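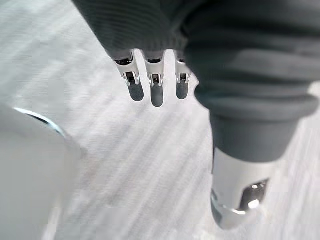 Rami Chidiac objected, during the reading of our first draft, that pairing is the least interesting thing a shoe rack does, and that any study which scores a rack by whether left sits beside right has measured neatness and called it storage. We think the objection is largely fair. It applies to most of the earlier work in this area, and it applies to parts of ours.

4.2 Pairing, spacing and the claim of "self-organising" storage

The claim under examination is a simple one. Manufacturers of open shoe racks, and a fair portion of the household literature that follows them, hold that a rack with visible shelves prompts people to return footwear in pairs without instruction. The product booklet for the Tomell calls this "self-organising". The Mesis and Prino booklets use gentler words for what seems to be the same idea. None of the three says how it was established, and our letters asking about it produced brochures.

We approached the question with diaries kept by 76 households, all of whom already had an open rack near the door they used most. Diarists recorded the state of the rack at bedtime, using a short vocabulary agreed at the outset: paired, split, stacked, fallen, on the floor beside. "Paired" meant that both shoes were on the same shelf and touching or nearly so. "Split" meant same shelf with a gap wide enough to take another shoe. Shoes on different shelves were also recorded as split, a decision we regretted by the second week, as it lumped together two habits that have little to do with each other.

Of the entries returned, 224 contained enough detail to be coded shelf by shelf. The rest said things like "fine" or "usual mess". We have not tried to guess what these meant. Readers should bear in mind that a diarist who bothers to write down the position of a left gumboot is probably not typical of people who own gumboots, and nothing in the design corrects for that.

The coded entries show that lower shelves were recorded as paired more often than upper ones. We had expected the reverse. The booklets place their emphasis on the upper shelf, being the one at hand and in full view, and the self-organising account depends on that visibility. If seeing a stray shoe is what makes people put it right, the most visible shelf ought to be the tidiest. It was not, and the difference held when we set aside the households with small children.

Several explanations are possible and the diaries cannot separate them. The upper shelf gets more traffic. It also gets the keys, the dog lead and the unopened mail, which push shoes apart or fill the space between them. The lower shelf, by contrast, may simply hold footwear that is not being worn, in which case its tidiness is only a record of neglect. A pair of formal shoes that has not moved since September will be coded as paired every night for as long as the diary runs. We suspect that a good deal of what has been reported elsewhere as successful pairing is of this kind.

Figure 4 illustrates the two conditions on a single rack. The rack is black metal with two light wooden shelves and stands on carpet, and the footwear is all of one type, white slides with a single broad band, so that differences in height and shape do not enter into it. On the lower shelf the slides sit side by side in pairs. On the upper shelf they are well apart, and by our rules this would be coded as split.

Figure 4. Paired (lower shelf) and split (upper shelf) placement of slides on an open two-shelf rack.

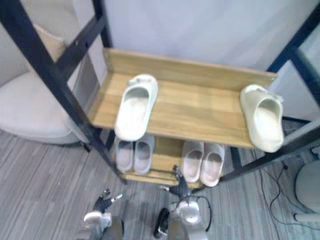

Spacing matters less than people suppose, in the view of Kyu-ri Shim, who would have scored only whether both shoes could be found and put on without moving anything else. Under that rule a gap is no fault at all. A split pair on a clear shelf passes, and a neatly paired set behind a row of boots fails.

We recoded the usable entries on this basis and found that a number of households changed places. Some of the tidiest racks did badly, as they were tidy by virtue of being packed tight, with one pair behind another. Some of the worst did well. This is uncomfortable for the self-organising claim, but it is uncomfortable for our own coding too. The two scores disagreed often enough that we would not now publish either one alone.

Slides raise a further difficulty. They have no laces or heel counter and can be stepped out of at any angle, and more than one diarist noted that they "don't really have a place". Unlike boots, they take no shape from the shelf. A pair of identical slides can also be separated and rejoined with the wrong partner where a household owns several of the same colour and size, and the diary vocabulary would record the result as paired. Nothing in the coding would catch it. We do not know how common this is. One household that had bought matching slides for guests reported that the guests took whichever two were nearest the door.

Shelf width was the variable the trade literature led us to expect most from. The usual advice is that a shelf of 900 millimetres gives each pair enough room to be set down properly and that narrower shelves encourage stacking. Stacking was indeed recorded more often on narrow racks. Splitting was recorded more often on wide ones, and if both are counted as failures the advantage all but disappears. The Prino booklet counts only stacking. Whether this was a considered choice we cannot say.

The back edge of the shelf may deserve more attention than it has had. Boards with a raised lip at the rear stop a shoe from being pushed through, and diarists with racks of this sort seldom used the word "fallen". Those with plain boards or open bars used it freely. It is a dull finding and we are fairly confident in it, mostly for the reason that a fallen shoe is hard to miscode.

4.3 What the diaries do not show

Helge Viklund has suggested to us that bedtime is the wrong hour. By then someone has usually done a lap of the house, and a rack straightened by one person at the end of the evening will look exactly like one that everybody has used with care. We accept this. The diaries record an outcome and say next to nothing about who brought it about, which is precisely what the word "self-organising" asserts. In a follow-up with a small group of households we asked for an additional entry on first arrival home. The shoes were on the floor in most of those entries, commonly within 50 centimetres of the rack. By bedtime they had been shelved. When asked, the diarists generally named one member of the household as responsible, and it was generally the diarist.

Our reading is therefore narrower than the one we set out with. Open racks appear to hold shoes in the arrangement somebody gives them. We found no good evidence that they bring the arrangement about. The Nseir survey, which is often cited for the contrary view, asked respondents whether they felt their hallway had improved after buying a rack, and people who have just paid for and assembled a piece of furniture are inclined to feel that it has.

Lộc Phan and Tín Giáp, who coded a shared portion of the entries separately, agreed readily on "stacked" and "fallen" and poorly on "split". Most of their disagreements concerned photographs enclosed by diarists in place of a written entry, where the gap between two shoes depended on the angle from which the rack had been taken. Those entries have been left out of the comparison by shelf. They are retained in the comparison by width, where the distinction between paired and split was collapsed before the totals were drawn up.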